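## 4. Does the visible reminder work?

The idea that a paper reminder should be left where it will be seen is old enough that few studies bother to defend it. Household advice repeats it, clinics print it at the bottom of appointment cards, and the two large surveys we draw on in this section both treat it as settled. Haslinger's survey of 2,112 households in Povton opens with the statement that "visible placement supports follow-through" and gives no source. We went looking for one. What we found was thinner than the confidence of the wording would suggest.

### 4.1 What the surveys measured

Both surveys asked people where they kept paper they meant to act on: bills, forms, tickets, invitations, slips from the dentist. Both then asked whether the last such item had been dealt with in time. People who named a visible place said yes more often than people who named a drawer or a folder. Haslinger reads this as an effect of placement, and Joubert, working with the smaller Drulum sample, follows her almost word for word.

There are at least two other ways to get the same result. A person who plans to pay a bill tomorrow has little cause to file it, while a person who has half decided to ignore it may well put it in a drawer. In that case the intention comes first and the placement merely records it. The second problem is memory. The respondent is asked to recall the last item, and items that sat in plain view for a week are easier to recall than items that went into a folder. A forgotten form in a folder may also be forgotten by the person answering the survey. Neither report has a way of catching this, and Joubert's does not raise it.

The category itself is loose. "Visible place" in the Povton questionnaire covers the refrigerator door, the hall shelf, the kitchen table, the car dashboard, and "a cup, bowl, or similar." The last of these deserves more attention than it received. Kitchenware that stays out on a table tends to collect paper whether or not anyone has decided to keep paper there (Figure 3). A folded slip in a mug can be a reminder. It can also be a bookmark, a receipt on its way to the trash, or something moved out of the way so that a person could eat lunch. The questionnaire counted every one of these as a placement, and placement was then read as a strategy.
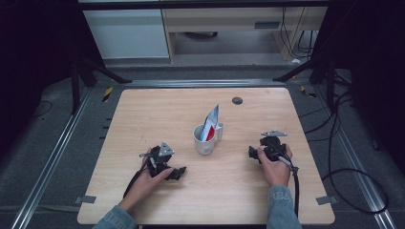
The same looseness runs through the follow-up interviews. Zarei, who coded them for the Povton team, used a single code, "deliberate display," for any paper that the respondent could see from a chair. Agreement between coders was high, but it is hard to see how it could have been low: the code asks only whether the paper was in view. Whether anyone had meant it to be seen was left to the coder's judgment, and the coding manual gives one sentence on the matter. We asked for the disputed cases and were told that none had been kept.

### 4.2 The trial evidence

Only one study assigned placement at random. Ghoneim and Jayasinghe recruited 229 patients at a dental practice and gave each a printed card asking them to call back in August to arrange a checkup. Half were told to keep the card "somewhere you will see it every day" and half were told nothing. The first group called back slightly more often. The authors describe the gap as "encouraging," a word that does a fair amount of work given that the interval around it comfortably includes zero.

We do not think the trial was badly run. The cards were identical, the staff who took the calls did not know which patient had been told what, and the analysis follows the plan. Our doubt concerns what was tested. Telling someone to keep a card in view also tells them that the card matters. A fair comparison would need a third group, given the same emphasis with no advice on where to put the card. Without it, the small gap could belong to the placement, to the instruction, or to chance, and the data cannot help us choose.

Nor did the trial check where the cards went. Patients were asked on the phone, which means that only those who called were asked. The patients who did not call are exactly the ones for whom placement failed or never happened, and we know nothing about them.

### 4.3 Fading

A further question is how long a visible item stays noticed. Anyone who has lived with a takeout menu on the refrigerator will suspect that the answer is "briefly." The makers of Prirnunance, a wall-mounted paper holder, claim that their product keeps its effect for a full season. The claim rests on a customer questionnaire with over 800 replies, filled in by people who had bought the holder and kept it. We give it no weight here, though it is cited twice in Joubert's discussion as if it were independent support.

Taheri's diary study is more useful, even if it is small. Participants wrote down each evening which papers in the kitchen they had noticed that day. Mentions dropped sharply after the first few days and then rose again whenever something had been moved – by cleaning, by a guest, by a child. If that pattern holds up, a slip that gets knocked about may do better than one pinned neatly in its proper place, and advice to give reminders a fixed home could be doing some harm. We would want to see it repeated with more households before saying so with any force, and with a diary that does not itself prompt people to look around the kitchen every night.

### 4.4 What we carry forward

For the model in Section 5 we set the effect of visible placement to zero in the base case and let it rise to the trial estimate in the sensitivity runs. Haslinger has objected, in comments on an earlier draft, that this throws away the survey data. It does. We could find no adjustment for prior intention that the surveys would support, and a number with an unknown share of intention mixed into it seemed worse than no number. The survey responses are used only to describe where paper ends up, with the "cup, bowl, or similar" answers reported on their own line and left out of the totals for deliberate display.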